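Vonov VB-5, un an de bière maison avec une capsuleuse de table

Essais et matériel – brassage amateur
Par Analyn Magbanua
8 mai 2025

J'ai capsulé ma première cuvée avec une capsuleuse à deux bras, le petit modèle rouge qu'on trouve dans tous les kits de débutant, et je m'en souviens surtout à cause de mes poignets. On pose l'engin sur le goulot, on appuie des deux côtés en même temps, on prie un peu, et une fois sur je ne sais combien la bouteille part de travers. J'ai fendu deux goulots le même soir. Le lendemain matin il y avait encore de la blonde sous le frigo.

C'est Renato Valdebenito, avec qui je brasse depuis le début, qui est arrivé en septembre avec la Vonov sous le bras. Il l'avait payée 453 euros port compris, et j'ai trouvé ça complètement délirant pour un levier monté sur une colonne. J'ai arrêté de le dire à la troisième bouteille.

Ce qu'on a dans le carton

La colonne, le socle, le levier, deux têtes de sertissage (26 mm et 29 mm), une clé, un sachet de capsules et une notice en quatre langues dont un français très approximatif (« presser la couronne jusqu'au contentement », j'adore). Le montage prend le temps de boire un café. Tout se visse à la main sauf le pied, qu'il faut serrer à la clé et resserrer après la première session : la peinture se tasse un peu et la colonne prend du jeu si on ne le fait pas.

Le socle est percé pour être vissé dans un plan de travail. Je ne l'ai pas fait tout de suite et j'ai eu tort. Posée librement, la machine tient debout, mais au moment où le levier arrive en bas elle a tendance à lever du nez, surtout avec des capsules un peu dures. Maintenant elle est fixée sur une chute de hêtre, serre-jointée au bord de l'établi, et elle ne bouge plus d'un poil.

À l'usage

Quel plaisir ! Je ne vois pas comment le dire autrement. On glisse la bouteille, l'aimant garde la capsule bien centrée dans la tête, on descend le levier d'une seule main et on sent très nettement le moment où la jupe se referme. Il n'y a pas à forcer. Ma voisine Sorcha Geraghty, qui a une tendinite au coude et qui avait renoncé à m'aider, a fait toute la dernière caisse en discutant avec moi par-dessus son épaule.

Le réglage de hauteur se fait avec un ressort et un cran d'arrêt. Pour passer d'une bouteille de 33 à une 75, on tire le bouton, on remonte la tête, on relâche et c'est fini. Sur l'ancienne version, d'après Renato, il fallait dévisser une bague et la perdre sous un meuble. Les crans sont espacés de cinq centimètres, ce qui m'a fait peur sur le papier, mais la course du levier rattrape largement la différence.

Pour les capsules, j'ai essayé un peu de tout. Les Clarkus à joint absorbeur d'oxygène passent parfaitement, avec un sertissage régulier et une marque bien ronde. Les capsules du supermarché de brassage, les moins chères, passent aussi, mais le vernis s'écaille au bord. Les 29 mm pour bouteilles de type champenois demandent un petit coup de poignet à la fin, un coup sec, qu'on attrape assez vite. Là-dessus la tête fournie est un poil moins bien finie que la 26, avec une bavure à l'intérieur que j'ai enlevée au papier de verre fin.

La question des bouteilles

On parle toujours de la machine et jamais assez du verre. Une bonne capsuleuse ne sauvera pas une bouteille qui a un éclat sur la bague, et j'en trouve plus qu'on ne croirait. Je passe le doigt (doucement !) sur chaque goulot avant le rinçage. Les goulots à vis, type bière américaine ou canettes en verre de soirée étudiante, c'est non : la capsule semble tenir, et trois semaines plus tard on a une bière plate.

Les bouteilles brunes restent mes préférées pour tout ce qui est houblonné. Les vertes, je les garde pour le cidre de Justinas Kalniņš, qui dit que ça lui est égal et qui les boit de toute façon avant que la lumière ait pu faire quoi que ce soit. Je récupère presque tout autour de moi : amis, fêtes de quartier, le bistrot du coin qui me met de côté les consignes orphelines. Ça demande de trier, évidemment, parce que les gens vous donnent leur sac comme il vient.

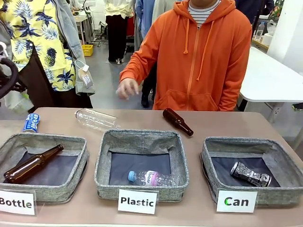 Temps de lecture : 5 min

Trier à la source, donc, et ensuite décoller. Pour les étiquettes, une nuit dans l'eau tiède avec des cristaux de soude suffit pour la plupart des bières belges. Les allemandes se décollent toutes seules, on dirait qu'elles n'attendaient que ça. Quelques brasseries artisanales utilisent en revanche un autocollant plastifié qui laisse une colle infernale, et ces bouteilles-là repartent au conteneur sans remords. Ensuite rinçage, désinfection, égouttoir. J'ai un égouttoir Toom à étages, un arbre en plastique un peu bancal quand on le charge d'un seul côté, mais qui fait très bien son boulot.

Une chose que j'ai apprise avec la Vonov : les bouteilles à épaules très larges touchent parfois la colonne avant d'être dans l'axe. Ça concerne surtout les grosses trapues de 50 cl. On peut les caler légèrement vers l'avant et ça passe, mais le mouvement devient moins fluide et il faut garder l'œil sur le goulot. Si vous n'utilisez que ce format, essayez avant d'acheter.

Face à la Dondberg

Elīna Luik m'a prêté sa Dondberg pendant deux brassins pour comparer, et je la remercie, parce que c'est une belle machine et qu'elle y tient. La Dondberg est plus lourde, tout en fonte, avec un levier plus long et un vrai look d'atelier ancien. Le geste est encore plus doux. Par contre le changement de hauteur est pénible, avec une goupille à sortir et à remettre, et l'aimant est trop faible : il m'a lâché plusieurs capsules dans l'évier. Pour quelqu'un qui remplit toujours le même format, je la conseillerais volontiers. Chez moi, avec mes caisses dépareillées, la Vonov gagne sans discussion.

Le bruit, aussi. La Dondberg fait un « clonc » magnifique en fin de course, que j'aime beaucoup à quatorze heures et beaucoup moins à vingt-trois heures dans un immeuble. La Vonov fait un petit clic. J'ai rajouté un bout de tapis antidérapant dessous et on peut capsuler pendant que quelqu'un dort dans la pièce d'à côté (testé).

Ce qui m'agace un peu

La poignée. Elle est en plastique creux, avec une ligne de moulage qu'on finit par sentir dans la paume. Je l'ai entourée de ruban de guidon de vélo – trois tours, un bout d'adhésif, parfait. À ce prix-là j'aurais quand même aimé du bois, ou au moins un plastique un peu plus dense.

La peinture du socle marque facilement. Une goutte de désinfectant acide oubliée une nuit et il y a une auréole. Rien de grave, mais si vous êtes maniaque, essuyez au fur et à mesure.

Et les pièces détachées : j'ai commandé un ressort d'avance, par prudence, et il a mis longtemps à arriver. Il est dans un tiroir depuis, je n'en ai pas eu besoin. Le service client m'a répondu poliment et en phrases entières, ce que j'ai apprécié.

Entretien

Très peu. Une goutte d'huile alimentaire sur l'axe du levier avant chaque session, un coup de chiffon sec dans la cloche après, et la machine au sec, sous un torchon. L'intérieur de la tête attrape un film de sucre si on capsule des bouteilles trop remplies qui débordent, alors je passe une vieille brosse à dents à l'eau chaude. Ne la laissez pas tremper, l'aimant rouille. Celui de Renato a déjà un petit liseré orange et il fait comme s'il ne le voyait pas.

Les résultats en bouteille

Depuis que je capsule comme ça, la carbonatation est beaucoup plus régulière d'une bouteille à l'autre. Je ne mets pas tout sur le compte de la machine, j'ai aussi changé ma façon de sucrer (sirop dans la cuve, fini la petite cuillère dans chaque goulot), mais les pertes par capsule mal sertie ont disparu. Sur la stout de l'hiver, environ 5 % des bouteilles étaient un peu molles, et à l'ouverture c'était plutôt un problème de mélange du sirop. Sur la saison suivante, tout pétillait comme il faut, jusqu'à la dernière du fond de la caisse, celle qu'on oublie toujours derrière les bocaux.

Pour qui ?

Si vous brassez deux fois par an dans la cuisine, gardez le modèle à deux bras, achetez de bonnes capsules et mettez la différence dans du houblon. Si vous embouteillez tous les mois, ou à plusieurs, ou si vos poignets se plaignent, alors oui, vraiment, allez-y. On en trouve d'occasion dans les clubs de brassage. Vérifiez le jeu dans l'axe du levier et demandez à voir les deux têtes, celle de 29 a une fâcheuse tendance à s'égarer.

Ma note : 4,5 sur 5. Le demi-point, c'est la poignée.

Prochain essai : un remplisseur par gravité, que Justinas jure avoir réparé.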